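Mallham's Saturday-style market is back, and it's bigger

If you've driven down Nimmont Road lately and wondered why half the town is walking along it with a tote bag on each arm, I can tell you, because I've been one of them. The Mallham growers' market opened again in May after a whole winter away, and I have been going on about it to anyone who'll stand still.

First, the change you need to know. It isn't in the school parking lot anymore! They've moved it to the old Hjaltested feed yard, the one with the long roof and the loading dock, and I think it's the best thing that could have happened to it. There's shade. There's somewhere to sit. When it rained on opening morning we all just scooted in a bit and carried on buying radishes.

Florante Castillo is running it again this year, and he told me they had 14 stalls signed up before he'd even put the notice out. He has room for more, so if you grow anything or bake anything, go find him at the table by the dock. He was a bit hoarse when we talked (he'd been directing cars since before six) but he was clearly pleased. "I thought we'd lose people when we moved," he said. "Then I ran out of change by nine."

According to Florante they had 815 shoppers through on the first morning, against 700 for the same morning last year. He's hoping for up to 2000 when the peaches and sweet corn come in, and having seen what this town does for sweet corn, I wouldn't bet against him.

Now, what's good. I went in for eggs and came out with no eggs, they were gone, so learn from me and get there early. What I did come home with was a bag of spinach so big it took up the whole bottom shelf of the fridge, two bunches of those skinny French radishes, a jar of pickled beets, and a rhubarb hand pie that didn't make it as far as the car. The spinach cooked down to about enough for two people, as spinach does, but it was sweet and had no grit in it, and my husband went back for seconds, which he does not do for greens.

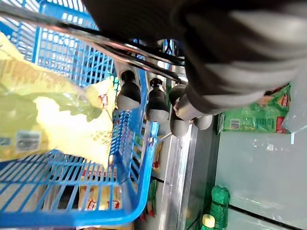
Prices seem about the same as last season to me, maybe a little more on the bread. The bread is worth it. There's a new baker next to the honey stall doing a dark rye with caraway, and also a soft white loaf that my kids have already taken over. She sells halves too, if you ask, and I wish more bakers did that.

Liam Brennan is back with his seedlings as well, in his usual hat, and he's got more tomato plants than I've ever seen on one trailer. I asked him which one I couldn't kill and he sold me a cherry type and told me to stop watering it so much. He's also got peppers, basil, squash and some very nice looking lavender in little pots. He'll hold plants for you until closing if you don't want to haul them around, just leave your name on a piece of tape.

A few practical things, and then I'll let you go. The gate opens at 8 in the morning and they wrap up at noon, though a few stalls start packing sooner if they've sold out. Most people take cards now but the egg folks and the pie lady are cash only, so bring some small bills. Parking is along the fence on the Nimmont Road side, and please don't park across the mill entrance, trucks still use it. Dogs are fine on a leash. The restroom is inside the main building, first door on the left, and yes, there's a changing table this year (thank you, whoever pushed for that).

There's talk of music later in the summer and maybe an evening market once the days are at their longest. Florante wouldn't give me a date, he says he needs to sort out lights for the yard first. He did say he's looking for somebody with a cheese stall, so if you know a cheesemaker, send them his way, and then send me a message too, I'd like to be first in line.

I'm going back this week for eggs, and I'll be there at 8 with my cash in my hand.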